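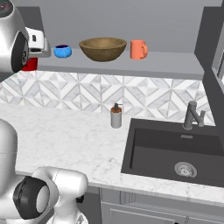

Print this page | E-mail this page

Equipment plan and budget, kitchen arm project
Final report, section 4 (Raghavendra Raju, with the rest of the bench group)

What we were asked: work out what the department should buy so next year's group can do the shelf and cabinet tasks on a real arm. We had simulation only this term. Ceiling is 2,000 for everything that isn't the arm itself. The arm comes out of the lab's own money and is not our problem, except for the mount.

Quotes. Two suppliers answered, Drasten and Grusora. Drasten wants 802 for the parallel gripper with cable and adapter plate. Grusora was cheaper on the gripper but the adapter is extra and they wouldn't give a delivery date before December, so we went with Drasten. Mount and bolts, 61. Rest of the list is cabinet, shelf, counter section, camera stand, spare finger pads. Total comes to 1,678 with shipping. That leaves 322, which we want kept back for breakage and not spent on a second camera (we argued about this, two of us still want the camera).

No sink. The simulated kitchen has one but none of our tasks use water and plumbing a sink in the lab is a whole other form.
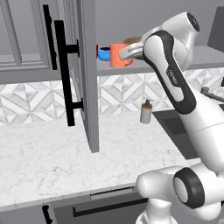

Cabinet is the item we changed our minds on most. First draft had open shelving only, cheaper and faster to put up. But the cabinet runs took up most of our simulation time and the door changes where the arm can come in from, so dropping it would make the comparison with our results useless. Asked for one wall cabinet with a hinged door and a bar handle. Knob handles are cheaper but we never tried one.

Dishes: mugs, a small bowl, a bigger bowl. Buy doubles. Plain colors, no patterns. Get the mugs measured befor ordering, the Drasten gripper has a shorter opening than the model we simulated and a fat mug might only go in by the handle.

Reach. Floor tape test in room, done with a stick the length of the arm. Far end of the shelf was okay, top of the cabinet was tight. Mount needs to be higher than the drawing in section 3 shows. Drawing not updated yet, sorry.

Order of buying: mount first, then gripper, then the furniture. Gripper has the longest wait so the form for that should go in the same day as the mount if somebody can get both signed. Dishes last, any store will do.

Still open: who stores the cabinet over the summer, and if the Iyengar lab will lend us thier torque wrench again.

Related reports
- Flunden cart: battery budget and parts list
- Section 3: Bench layout and drawings
- Section 5: Simulation runs, cabinet and shelf
- Last year's gripper comparison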